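Why do we fold clothes? (and how to get better at it)

Words by Mirjam Lehner for the Purba kids' pages

OK so. Washing's done, it's dry, it's in a big heap. Somebody says "fold it please". And you think, why? I'm only going to unfold it again!

Fair question. Let's have a go at it.

First, what is a crease?

Cloth is made of threads. Threads are made of fibres, tiny thin hairs all twisted together. Cotton comes from a plant. Wool comes from a sheep mostly. Polyester gets made in a factory.

When cloth sits scrunched up with weight on top, the fibres bend. Leave them bent long enough and they sort of get used to it. That's a crease. Cotton is terrible for this. Polyester not so bad. Warm and damp makes it worse, which is why a shirt left in the machine all night comes out looking like an old map.

A fold is a bend too! But it's a bend you picked. One neat line instead of 100 messy ones.

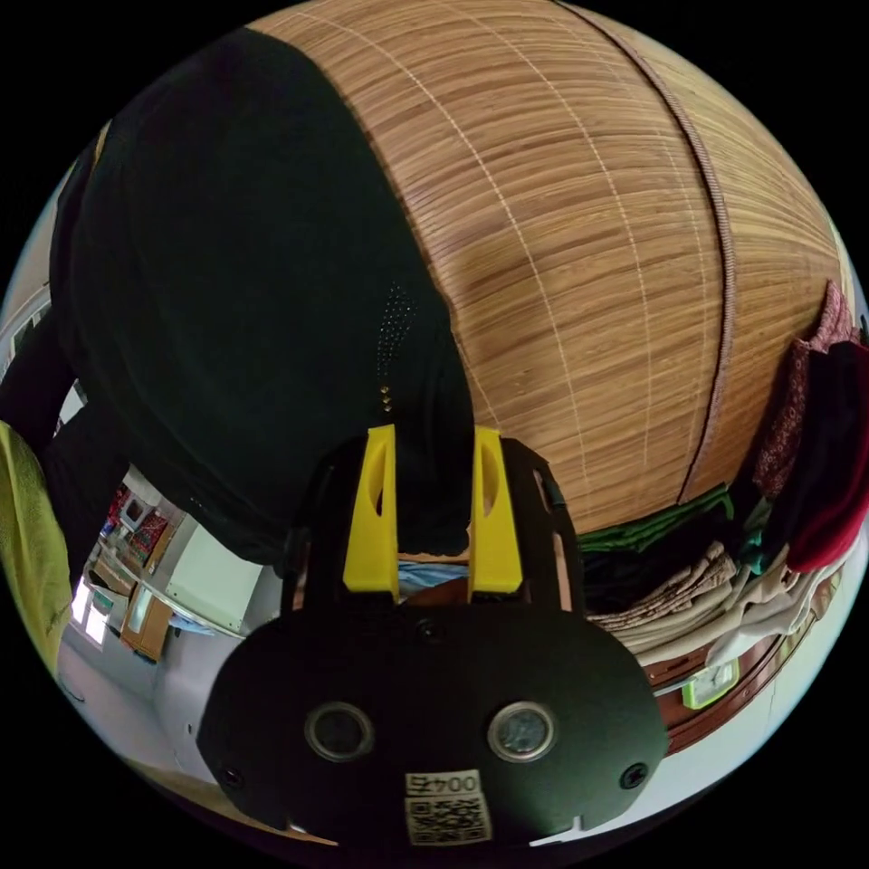 Sorting comes before folding. Always. If you grab things any old how you'll be up and down to the cupboard all afternoon. Make piles. You can do it by person (mine, yours, Grandad's) or by type, so all the tops, all the trousers. Or by pattern, if that's easier on your eyes: the maroon cloth with the little flowers is easy to spot in a heap, and so are the beige and cream patterned ones in their stack. Plain dark things are harder. Do those near a window. Socks get thier own pile, don't argue.

Now a T-shirt. Quick way:

Lay it face down, flat. Smooth it with your hands.
Fold one side in to the middle, sleeve and all.
Same with the other side.
Bottom up to the top.
Turn it over. Done.

Trousers are easier. One leg on top of the other, then in half, then in half again. Towels, halves all the way.

My friend Bayu Teoh can do 9 T-shirts while the kettle boils. I can't. Doesn't matter, slow is fine, just keep the edges together.

Where to do it

You want somewhere flat, clean, and about as high as your tummy. A table is good. A bed is good too, a bit low, so kneel next to it if your back gets achy.

In hot places lots of people sleep on a woven mat, bamboo or rattan, because air gets through the gaps and it feels cooler than a thick sheet. Nice for folding on as well, cloth slides about easily. Watch out for any rough bits at the edge though, they can catch a thread and pull it.

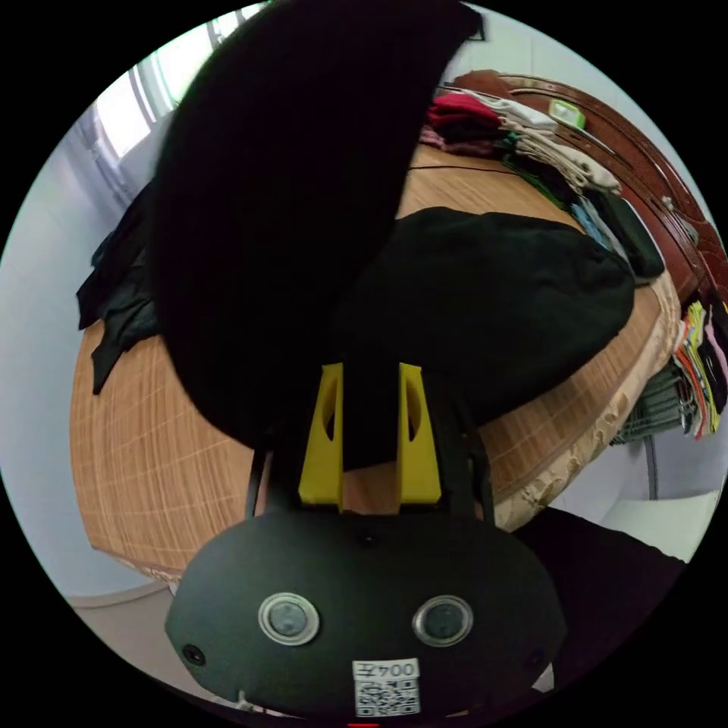

Why do black clothes show fluff so much?

Fluff is mostly pale, and pale bits stand out against dark cloth. A white shirt might have just as much on it, you simply can't see it. Give dark things a good shake before folding and wipe them with a slightly damp hand, always the same direction.

That shake is useful for something else too. Hold the top two corners, lift it up high, flick it down hard. The threads get tugged straight and lots of small creases drop out. Big heavy cloth, get a helper, one end each.

Stacks or rolls?

Stacks are good on shelves. Heavy stuff at the bottom, thin stuff on top. Don't go too high, mine stops at 30 centimetres and then it leans.

Rolls are good in drawers and bags. You can see everything at once and nothing gets pulled out from underneath. Vendula Zeman wrote in to tell us she rolls everything, even her pyjamas, even tea towels. Good for her.

Things with beads or studs or buttons: fold so the hard bits are on the inside with a layer of cloth over them. They scratch otherwise, and snag on jumpers.

Try it

Take two cotton T-shirts. Fold one. Scrunch the other into a ball. Put a heavy book on each and go to bed. In the morning unfold them both and look at the lines. Draw what you see, and send us the drawing if you like, we stick them up on the office door. Next month is buttons and zips, Rhona Dow is writing that one.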